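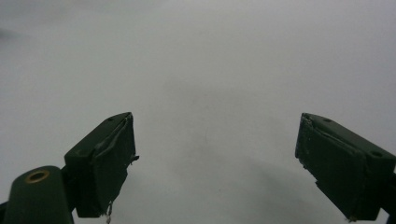 Fraser, 22/03/2020

Sunday notes on native plants from seed. This time it is wild columbine, the red and yellow one. I put it in small posts so it is easier to read on the phone.

The seed is black, shiny and very small. My packet from Lirnon says 3,930 seeds. I believe them.

Columbine seed needs light to come up. Do not cover it with soil. I press it on the surface with a flat piece of wood, and I water from below, so the seeds do not swim to one corner of the pot.

It also needs cold and damp. The books do not agree how long. I gave one part 3 weeks in the refrigerator, in damp sand, and another part 6 weeks. Both parts went in during February, but the longer one is of course not finished yet.

From the 3-week pots I have now a few seedlings. The first leaves are round and plain, and do not look like columbine at all. The true leaves come later, with the lobes. Please do not pull them out as weeds. I did this last year with a full tray.

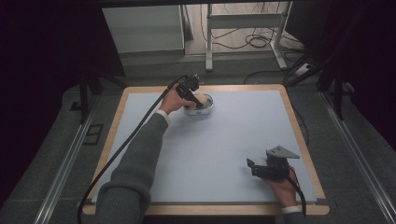 The seedlings dislike a deep, wet pot. I move them when they have 4 true leaves, and I try to hold them by the leaf and never by the stem. The root is long already at this age and it breaks easily. An older plant is much harder to move, so choose the place well.

For place: morning sun, shade after lunch, soil that drains. Mine grow along the path to Mokance, on the stony side, where the grass is thin. They are stronger there than in my good garden soil, where they became tall and fell over.

Flowers you will normally not see in the first year. In the second spring yes. Hummingbirds visit them, and bumblebees too.

If you grow other columbines near, they will cross, and the children can be any color. I keep the garden kinds at the Costetar plot for this reason.

Somebody asked if fall sowing outside is simpler. Yes, it is. Put the seed on bare ground in late fall and let the winter do the work. You will lose some to the rain and the birds. I sow in pots only when I have little seed or want to know exactly what is where.

Next I will write about wild ginger, if the seed I kept is still good. It must not dry out, and I am not sure about my bag.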